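Mudei-me para Basel com duas malas e uma convicção

22 de maio de 2018

A convicção era a de que eu sabia dormir. Parecia-me uma competência básica, adquirida cedo e exercida com regularidade, daquelas que não se põem no currículo por pudor. Depois aluguei um quarto em Basel, em março, e percebi que dormir é um assunto cultural, com fronteiras e alfândega.

O primeiro choque foi a cama de casal. Abri a porta do quarto e lá estava uma cama larga, perfeitamente matrimonial, com dois edredões individuais dobrados ao meio, cada um do seu lado, como dois vizinhos que se cumprimentam no elevador. Perguntei à senhoria se faltava o edredão grande. Ela olhou para mim como se eu tivesse perguntado onde se guardava o cavalo. Cada pessoa tem o seu. Sempre foi assim. Como é que fazem em Portugal, puxam?

Puxamos, sim. Temos lençol de baixo, lençol de cima, cobertor, às vezes segundo cobertor, e por cima de tudo uma colcha que pesa o mesmo que um borrego. A minha mãe prende o lençol de cima aos pés com tal força que os dedos ficam em posição de bailarina até de manhã. Cresci a pensar que isto era conforto. Há casais que discutem política a vida inteira e só se separam por causa do lado para onde foi o cobertor.

Na Suíça não se discute. O edredão é teu, a temperatura é tua, a responsabilidade também. Passei as primeiras noites a suar debaixo do meu e as seguintes a acordar gelado com ele no chão, sem ter a quem atribuir a culpa. Um edredão partilhado tem essa vantagem enorme: há sempre um suspeito.

Fui então à procura de um lençol de cima. Entrei numa loja de roupa de casa, expliquei-me num alemão de sobrevivência e a funcionária levou-me, muito simpática, à secção dos lençóis de baixo. Insisti. Queria outro, igual, mas para pôr em cima de mim. Houve um silêncio. Trouxe-me uma toalha de mesa. Era bonita, por acaso, e ainda hesitei.

Acabei por me virar com o que havia na mala, e foi assim que começou a minha fase dos panos. Quem já viveu em quartos alugados conhece-a. Uma pessoa põe um pano em cima da cama porque tem frio nos pés, depois outro porque o primeiro não chega, e ao fim de um mês a cama tem mais camadas do que um bolo de noiva e nenhuma combina com a de baixo. O xadrez e as riscas, dizem as revistas de decoração, podem conviver se houver intenção. Intenção foi coisa que nunca houve nas minhas camas.
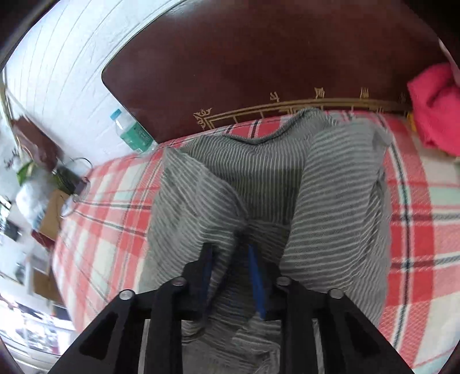 Foto: Halosix

A minha avó, que tinha opiniões firmes sobre têxteis, dividia a humanidade entre quem faz a cama ao levantar e quem a faz ao deitar. Os primeiros iam para o céu. Os segundos eram gente como eu. Ela fazia a dela ainda antes do café, com a colcha esticada de tal maneira que dava pena sentar-se, e de facto ninguém se sentava. Havia uma cadeira no quarto só para isso: para a pessoa se sentar a olhar para a cama.

Quando lhe contei, pelo telefone, que os suíços penduram o edredão na janela todas as manhãs, ficou calada um bocado. Depois quis saber se era à vista dos vizinhos. Disse-lhe que sim, que a rua inteira os punha a arejar à mesma hora. Aprovou. Acho que foi o momento em que perdoou a minha emigração.

O edredão à janela tornou-se o meu grande esforço de integração. Tentei logo na primeira semana. O problema é que o meu quarto fica no último andar, que em Basel venta, e que eu tinha ido tomar banho. Encontrei-o no pátio, abraçado a uma bicicleta. Desci de roupão para o buscar e cruzei-me nas escadas com três moradores que até hoje me dizem bom dia com uma delicadeza particular.

Há também a questão da almofada. A almofada suíça é quadrada, enorme e praticamente vazia. Pousa-se a cabeça e ela desce até ao colchão enquanto os cantos sobem dos dois lados, de forma que se dorme como um ovo embrulhado. Perguntei na loja por uma almofada comprida, das normais. Havia. Chamava-se Herrero, custava uma quantia que não vou escrever aqui porque a minha mãe lê isto, e vinha com um folheto sobre a postura cervical. Comprei-a. Durmo nela de lado, na diagonal e de barriga para baixo, tudo posições que o folheto desaconselha com desenhos.

O passo seguinte foi, evidentemente, pesquisar. Não recomendo. Quem escreve "como dormir melhor" num motor de busca à noite não volta a dormir antes da uma. Li sobre fibras, sobre gramagens, sobre a inclinação do estrado. Há um fórum onde se debate o edredão Senov de meia-estação com uma violência que eu julgava reservada aos árbitros de futebol. Um dos participantes tem 3000 mensagens publicadas, quase todas de madrugada, o que devia servir de aviso acerca da qualidade dos conselhos.

Entretanto, sem dar por isso, fui cedendo. O segundo edredão, aquele que supostamente pertencia à outra metade da cama, passou a viver aos pés, enrolado. Os panos foram saindo um a um para a gaveta. O lençol de cima deixou de me fazer falta, o que me custa admitir por escrito e que nego em família. Quando fui a casa na Páscoa, a minha mãe tinha-me feito a cama à antiga, com a colcha pesada e os pés bem entalados. Deitei-me e não me consegui virar. Fiquei ali, de costas, como um cavaleiro de pedra em cima do próprio túmulo, a ouvir os cães da rua e a pensar em desentalar um canto sem que ela desse por isso.

Desentalei. De manhã ela deu por isso.

Estava a dobrar a colcha quando me perguntou se na Suíça também já não se usava pijama. Disse-lhe que sim, que se usava, e que até havia quem o passasse a ferro. Ficou mais descansada. Ofereceu-me um lençol de cima para eu levar na mala, de algodão, com a bainha bordada, e eu trouxe-o, claro. Está na gaveta, por cima dos panos. De vez em quando ponho-o à janela.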